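Two grippers, one wallet: a month of swapping fingers

I have been putting this post off because every time I sat down to write it I had another idea and went back to the bench. But it's April now, my notes are a mess, and I promised Honeylyn Buenaventura I'd get the finger comparison out of my head and onto a page before I forgot which prints were which.

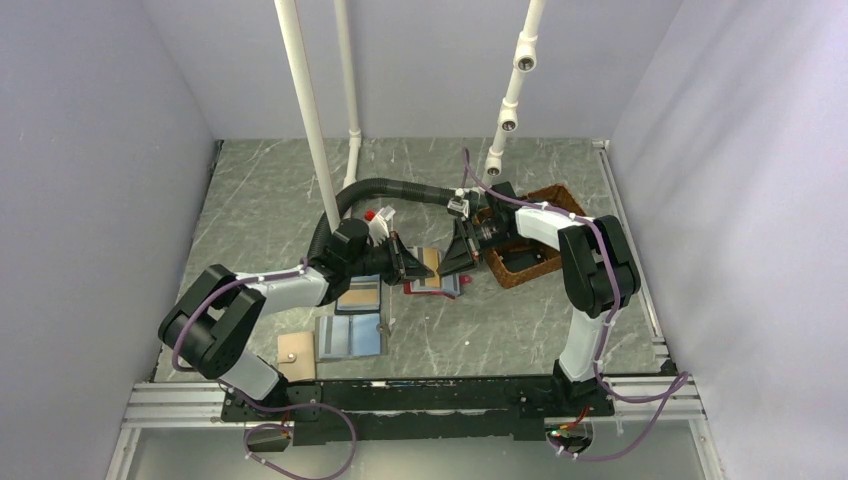

So, the short version. I wanted both arms to be able to handle thin folded things: wallets, card holders, small folders, anything that lies flat and has a flap. Cubes and cups got boring a long time ago. A wallet is great because it's almost all edge. You have to get under it, you have to hold one side still while the other side moves, and if the fingers are even a little too fat you end up shoving it across the table like a hockey puck.

I went in with two finger sets. The first is the Pronier pair, which came with my grippers and is wide and flat at the tip with a soft pad. The second is the Clamar pair, black and pointed, with much less surface at the end. I had assumed the Pronier fingers would win easily, because more pad means more grip, right? And on a closed wallet they do! Drop them over the spine, squeeze, lift, done. I barely had to tune anything.

Then I tried opening one. The flat tips couldn't get between the two halves at all. They'd pinch both layers together and lift the whole thing, every time, very proudly. I must have spent an entire evening changing the approach angle before I gave in and swapped to the pointed ones, and the first go with those slid right in under the flap. I may have yelled a little.

The pointed fingers have their own problems. They are fussy about height. Too high and they skate over the top, too low and they dig into the table (my surface has a few new marks, sorry surface). With the Pronier pads I could be sloppy by a couple of millimeters and never notice. With the Clamar ones I had to redo the table calibration on both sides, and I found out my right arm had been sitting slightly lower than my left since who knows when.

I logged 161 tries on the opening task, split between both sets, with the wallets set down at whatever angle I felt like. I won't pretend it's a proper study. I kept changing the starting spots, I tweaked the closing force partway through, and a good chunk of the early runs are me learning to drive. Still, by the end I was reaching for the pointed fingers without thinking about it, and that tells me more than my spreadsheet does.

Snap straps are the part I haven't cracked. Getting one open means pulling up right beside the button while the other gripper holds the body down, and there just isn't much to grab. The best luck I've had is coming in from the side with one finger under the strap end and lifting slowly. Fast lifts drag the whole wallet along.

A few words on the wrist cameras, since Honeylyn asked. I mount mine up on the side of the wrist and tilt them toward the fingertips. For a while I had them looking straight ahead and the view was lovely and useless, because the moment I got close to anything the tips left the picture. Tilting them in fixed it. The tradeoff is that when the two grippers come together, each one blocks a lot of what the other sees, so I lean on the fixed view for the last bit of the approach.

On the controller side I moved from Toft to Skollo halfway through the month, which was terrible timing for a comparison and I would do it again. Toft is easier to set up and its menus make sense. Skollo took me 6 hours and two cups of cold coffee before both arms would even home. But the motion near contact is so much smoother! Small moves feel small. With Toft I always got a tiny jump when I started from a standstill, and a tiny jump is plenty when you're a hair away from a card slot.

One tip if you're running a pair of arms close together: give your cables more slack than looks tidy, and tie them down at points where the link doesn't bend. I had mine nice and snug at first and the elbow kept tugging on them at full reach.

Next up I want to try a mixed setup, with the wide pads on the left for holding and the points on the right for picking. Honeylyn thinks I should cut the pads down to half width and see if I can get away with a single set for everything. I've got a pair on the printer now, so we'll see who's right.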